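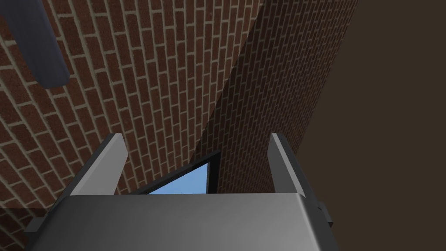

# About Vultodell

We teach grown adults to bake bread. That's the whole business, and we've been running it long enough that our relatives have stopped asking when we'll get something steadier.

Vultodell started as a single Wednesday evening class in the back of a hardware store on Chettiar Street. The store sold us flour by accident (it was on a pallet meant for the diner next door) and let us use the oven in the break room, which ran hot on the left and sulked on the right. Twelve people signed up. One of them thought it was a class about brewing, stayed anyway, and still comes to the rye evenings with a look of mild disappointment.

These days we have our own kitchen, two deck ovens, and a lease with only one alarming clause in it.

## What we teach

The main course is called First Loaf, although most people have already made several first loaves at home and would prefer not to discuss them. It runs for six evenings. You'll learn to mix, wait, fold, wait, shape, wait, and bake. We've been told the brochure should play down the waiting. We tried that one spring and got a number of letters.

After First Loaf you can go on to:

- **Sour**, our sourdough course, in which you adopt a jar and become responsible for it
- **Dark**, rye and whole grain, for people who like their toast to fight back
- **Flat**, pita, naan and flour tortillas, popular with anyone who found out about themselves during the waiting
- **Sweet**, buns and braids, fully booked every December and nearly empty in January

Classes are capped at 15. We did once squeeze in more, and the bench space per person worked out to something like a dinner plate. People were very nice about it, in the way that people are before they write a review.

## The starter

Every school like ours has a starter with a story. Ours is named Silerero, and we've heard at least three accounts of where it came from, all of them from people who work here. One involves a ferry. We've decided to leave it alone.

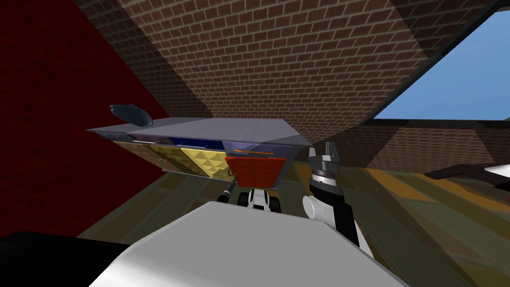 Silerero gets fed twice a day, at seven in the morning and again when the last class goes home. It has its own shelf, its own thermometer and, after a bad night in July, its own lid with a rubber seal. Everyone who finishes Sour takes some of it away in a jar. If yours dies, come and get more. There's no charge and we won't ask what happened, mostly because you'll tell us.

## Our flour

We buy from Clolico, a small mill up the valley that grinds on Mondays and answers the phone when it feels like it. The flour is excellent. It also changes from one sack to the next, so a recipe that behaved last month may come out like soup this month, and you'll learn to add the water slowly. Students who arrive with a background in accounting find this upsetting at first.

Speaking of which, all our recipes start from 1000 grams of flour because the math is easy. A former student once mailed us a polite note to say that our bagged flour for home practice weighed 998. We checked the scale. We now own a better scale.

## How we work

The person teaching your class bakes for a living or used to, and will have burned more bread than you've eaten. Nobody gets graded. There's a certificate, if you want one, and it looks fairly impressive from across a room.

You don't need to bring anything except an apron and closed shoes. We have bowls, scrapers, towels and a box of lost reading glasses that you're welcome to borrow from. Please take off your rings before you mix. We've found two in finished loaves so far, and one of those was a proposal that hadn't been cleared with us.

We can handle most allergies if you write ahead. We can't handle gluten ones, for reasons that will become clear when you walk in the door and breathe.

## Where to find us

We're still on Chettiar Street, four doors up from the hardware store, under the green awning. Parking is behind the building and belongs to the dentist until 5:30 p.m., a rule she enforces in person. The bus stops right across the road.

The front counter is open on class days from four o'clock. If there's bread left over from the teachers' test bakes, it's on the rack by the door, priced by how we feel it went.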